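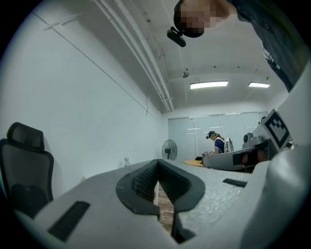
Wood floor at Wannasri.

Anura Tape Project
Progress report to the Drodden Fund
2015-12-04
Prepared by Prapai Chaiyaporn for Rosalie Kofler

Summary

The tapes are mostly transferred, the index is partly written, and the listening evenings have started. The website is late. Readers with limited time can stop at this point, though the budget note further down asks for a decision and we would hate for it to be missed.

Tapes

Our application promised to transfer the full Anura collection of radio cooking programs by the end of the grant. The collection came to us as 53 cassettes in shoe boxes, with labels written by someone who knew exactly what was on them and saw no need to share. "Good one" appears often. So does "Fish, second half." We have yet to find the first half of the fish.

Charoen Srithong has done the transfer work at Wannasri, in the upstairs room, playing each tape in real time on the deck we bought in June. The deck eats tapes that were wound too tightly, so he now winds each one forward and back before he plays it. This added weeks to the schedule and saved, as far as we can tell, everything. Two tapes were already damaged when they reached us and have gone to Zarkotska for repair. Zarkotska's first reply was to ask whether we were sure we wanted them repaired. We said yes. Their second reply was a quote, which is attached.

All files are stored in two places, one of which is not Charoen's laptop. This was a condition of the grant and we are pleased to have met it, if somewhat later than we said we would.

Index

The index was planned as a simple list of dishes, hosts and air dates. The dishes are going well. The hosts are harder, as the main presenter used at least three names on air and seems to have disliked one of her guests enough to call him by the wrong one every week. Air dates are a matter of listening for clues. Samran Luangrath has become very good at this. He placed one program by a complaint about the price of eggs and another by a weather report that interrupts a recipe for pickled mustard greens at the worst possible moment.

We are now marking each date as stated, worked out, or guessed. The guessed column is longer than we would like. I would still take it over the earlier draft, in which everything looked equally certain.

Uthai Sangkhawat is checking the translations. He has strong feelings about the word we had been giving as "simmer" and has gone back through the finished entries to change it. The entries are better. The schedule is what it is.

Listening evenings

Four listening evenings have been held at Wannasri. We play one program, put out tea, and let people talk over it, which they do from the first minute. The evenings were meant as outreach. They have ended up doing a good share of our research, and several names in the index came from people in the audience shouting them out.

The third evening was the least successful. We had chosen a program on fermented rice that is, on a second hearing, largely about the presenter's bus journey to the studio. Attendance held up until the tea ran out.

We have stopped handing out the feedback form. The returned forms said "very nice" in every box, including the box asking for a zip code.

Website

There is a home page. It has a picture, a paragraph and a search box, and the search box does not search. We hired a designer on the understanding that the index would be ready before the site was built, and then the index was not ready, so the blame sits with us. The designer has been patient and has moved on to other work until we call.

We now expect to open the site with the finished transfers only, adding the rest as the translations are approved. If the Fund would prefer to wait for a complete site, please tell us soon, as the designer's patience is not in the budget.

Budget note

Spending is within the total. It is not within the lines. Travel is underspent, mostly because the people we planned to visit came to the listening evenings instead. Equipment is overspent by the cost of splicing tape, a second power supply and a replacement belt for the deck. We ask permission to move the unused travel money to cover equipment and the Zarkotska repairs. The revised table is attached, and Samran has checked my addition.

Next period

Finish the remaining transfers. Get the repaired tapes back, or a firm answer on whether that is possible. Complete the translation check, with "simmer" considered closed. Hold further listening evenings, with more tea. Call the designer.

We would also welcome a visit from Rosalie. Please let us know ahead of time so that Charoen can pause the deck, since the stairs creak and he has asked people not to use them while he is listening.

Attachments: repair quote, revised budget table, index sample (letters A to F)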